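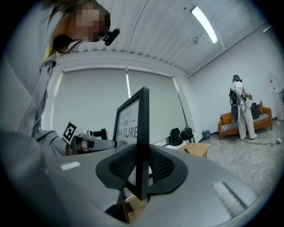
Elsa Toivonen said the heap was too hot, and that anything above sixty-five would kill what I was trying to keep. She said it over the fence at Bunditden without looking at the logger. I asked what she was basing the figure on. She put her arm into the heap up to the elbow, took it out again and said she was basing it on that.

The logger was a Plendix, the two-channel model. Channel A read the core. Channel B read the outer layer at a depth of one spade. At the time of her remark channel A showed 70 and channel B showed 41. I wrote both down in the book, with her name beside them.

I turned the heap that evening. It took longer than planned, as the lower third had packed down under the grass clippings and had to be cut out in slabs. The centre was grey and dusty. I added two cans of water to each layer, drawn from the 3000 litre tank by the Triltik pump, which ran rough and had to be primed twice. Channel A fell to 38 and stayed there overnight.

Elsa came by in the morning and asked whether it was better. I said the reading was lower. She said that was a different question and went to tie up her beans. They were Ondrejka, a climbing sort, and they were already past the second string. Mine were in the same soil, sown the same week, and had not reached the first.

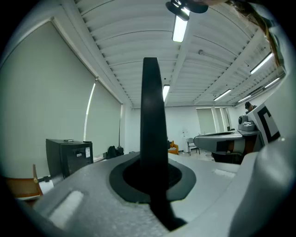
The fault was in the lid. Rain was getting in beside the probe and running down the stem, so that channel A was measuring a narrow wet column with dry material on either side of it. I had drilled the hole a size too large and packed it with sacking. What it needed was the arrangement on that black finger: an upright that widens near its base and goes through a rubber collar with a thick raised rim. I cut a collar from an old boot, left the lip standing proud of the board, and built up the bottom of the stem with tape until it gripped. I poured a full can over the lid and the sacking underneath came out dry.

Entry 1654 in the book is the first I would now trust. It gives channel A as 58, channel B as 44, wind light, lid on. The entries before it I ruled through in pencil, leaving them legible. Elsa read back through them, standing, while I cleaned the pump filter. She stopped at the page with her name on it.

"You've crossed me out," she said.

I said I had crossed out the instrument. She asked which line was hers in that case, and I showed her. She took the pencil and rubbed at the ruling until only the dent was left, then wrote 65 in the margin and put the book back on the tank.

In July I spread the heap on the bean row, six barrows, raked level and watered in. There were worms through most of it. The logger was still on its post with both probes hanging in the air, and the two channels agreed to within a degree. She leaned over and asked what it said. I read it to her and she told me to water the far end again.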